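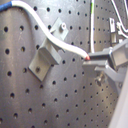
The red end, bench 3.

Châu Hồ began the report with the fault code, as Mandex required, and left the cause blank. The line was to be routed by the drawing, green to red to blue. Wendy Yeoman had signed the drawing in November and had since changed her mind on one point, the height of the first bend.

"It wants to lie lower," she said.

"The drawing gives 70 millimetres."

"I know what it gives. I wrote it."

He entered her remark under Observations.

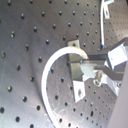
Yeoman had learned her trade from a manual printed in 1934, which held that a line under no load should be left to find its own curve. She quoted it at reviews. On the bench the white loop lay across the holes in a wide arc, its reddish tip up against the bracket, and she looked at it for some time before she spoke. Then she asked for the Ticona figures. Châu Hồ read them out twice, the second time more slowly.

The figures were within limits. The Clirnex figures were also within limits, and did not agree with them.
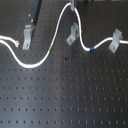 Second Routing

They worked from the left. The green band sat on the rise, the red beside the block, the blue at the bottom of the narrower loop. Châu Hồ checked each against the sheet and initialled it. The short piece with the frayed end was not on the sheet. He asked which revision it belonged to.

"Mine," said Yeoman. "The one I didn't send."

He turned back through the file. There was a gap between revisions 2 and 3 - a single page, neatly removed.

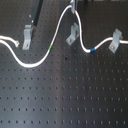 Jomex Quarterly, page 70

"You could put it back in," he said.

Yeoman followed the cable with a pencil, down into the broad curve and up past the green. At the loose white strands she stopped.

"Leave the cause blank," she said.

He dated the report 29 April 2024, signed it and passed her the pen.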